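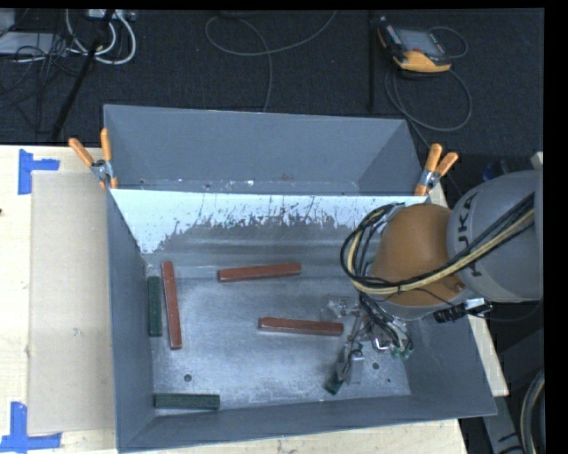
4.2 釉线的描述与分歧

浸釉后器物上那条釉与胎的分界,在工作室里一般叫釉线,在评图会上叫“节奏”,在客户退货邮件里叫“没刷匀”。本节讨论的是前两种叫法之间的距离。我们请10位制陶者各自浸釉同一批素烧杯,再请他们用自己的话描述杯身上的分界线。录音转写后最先暴露的困难是,大家对“参差”一词的容忍度差别极大:有人把肉眼几乎看不出的起伏称为“失控”,也有人对着一条锯齿说“挺安静的”。图1中两个灰色金属槽之间的斜面,上部受光处发白,下部是较深的灰,两者交界并不整齐,带着条痕、划痕和深色斑点,越靠中间和右侧越密。受访者对这条边界没有任何感情,也就没有替它辩护的必要,用词因此朴素了许多,“毛的”“断续的”“右边更碎”都出自这一轮。随后再让他们看自己的杯子,朴素的用词保留了不到一杯茶的时间。

描述材料按三个方面编码:边界的走向、边界的宽度,以及描述者把它归因于谁。第三个方面原本不在计划之内,是Hilde Boersma在试编码阶段坚持加上的。她注意到,凡是受访者满意的釉线,主语多半是“我”;凡是不满意的,主语就变成了釉浆、天气、素烧温度,偶尔是同屋的人。有一位受访者在同一段话里先说“我让它自己流”,隔了两句又说“它自己流成这样”,指的是同一只杯子的两侧。这种语法上的撤退在转写稿中相当常见,以至于我们后来把它单列为一个代码,内部简称“甩手”。投稿时曾考虑换一个更体面的名字,没有想到。

浸釉条件本身尽量保持一致。釉浆为Giltbridge工作室日常使用的白色哑光釉,过筛后静置一夜,使用前重新搅匀;杯子由同一人注浆成型,素烧后以湿海绵擦拭杯壁。每位受访者浸8只,手法不限,钳夹、手持、倒扣均可。我们没有规定浸入的时长,这一决定在方法上当然可以批评,Renato Espinoza也确实批评了。他的意见是,不限定时长就无法把釉层厚度与边界形态分开。我们的考虑是,在场的人没有一位平时会数秒,硬要他们数,得到的将是一批数着秒、神情紧张的人的釉线。两种意见都写在这里,读者可自行选择与谁生气。

就边界走向而言,手持杯足、垂直下浸的一组最为平直,这与多数教材的说法相符,不算发现。稍有意思的是倾斜浸入的杯子。斜线的低端往往积釉较厚,烧成后边缘略微隆起,高端则薄而模糊,能透出胎色。受访者普遍更喜欢低端,理由是“有份量”;然而在不告知浸釉方向、只遮去杯身其余部分的情况下,他们挑出来的多是高端。事后告知结果,有人要求重选,也有人表示自己一直就喜欢高端。录音里能听到前者的笑声。

边界宽度的描述更难归类。中文里可用的说法不少,“虚”“实”“晕”“咬”都有人用,但彼此并不对应。“咬”在一些人那里指釉与胎结合紧密,在另一些人那里指釉的边缘向胎面伸出细小的尖角,还有一位用来指釉料脱落后留下的缺口,与前两种意思恰好相反。初稿曾试图给这几个词各下一个定义,拿回去请受访者确认,收到的批注比定义本身长得多。我们最后放弃统一,只在附表中保留各人的原话及其所指的部位。

需要说明的是,图1那样的表面与釉线在成因上没有可比性。釉线来自浆料在多孔坯体上的吸附和流动,窑内还要再变一次;金属表面的明暗则首先与光落在哪里有关。有两位受访者坚持认为那片发白的部分“像没挂住的锡釉”,并就此讨论了一会儿补救办法。这段讨论未计入编码,但其中关于补釉前应先润湿边缘的意见相当实用,我们在后续一轮中照做了。

后续一轮的杯子仍用同一釉料,只在釉线处以软笔补湿。烧成结果见4.3节。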